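Two-arm bench now running at the workshop

The table-setting build at the Birhane workshop has reached the stage where both arms are up on the bench. They are bolted to one long black plate, and the plate sits on an aluminium rail along the front. We had planned to give each arm its own clamp, but the spacing shifted every time a clamp was knocked, so the shared plate stays.

Walls are up on three sides and the cabling has been redone once. It will need doing again before September - the loops under the rail hang lower than we would like.
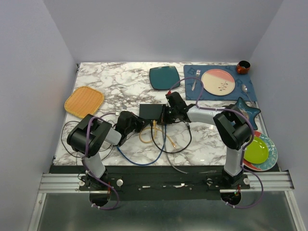
The Tekano bench with both arms reaching to the middle of the table, and plates, cutlery and a placemat set out.

The control software is Vuro, in the version we used on the Drurkia arm last year. Moving it over took three evenings. Most of that went on getting the two arms to share the middle of the table without meeting. For now each move is limited to 30 per cent speed.

The parts bill stands at about £78 for this stage, not counting the arms. Spare plates and bowls are welcome, plastic if possible, and can be left on the shelf by the door.

The next build evening is 7th June. There is room for eight people at the bench.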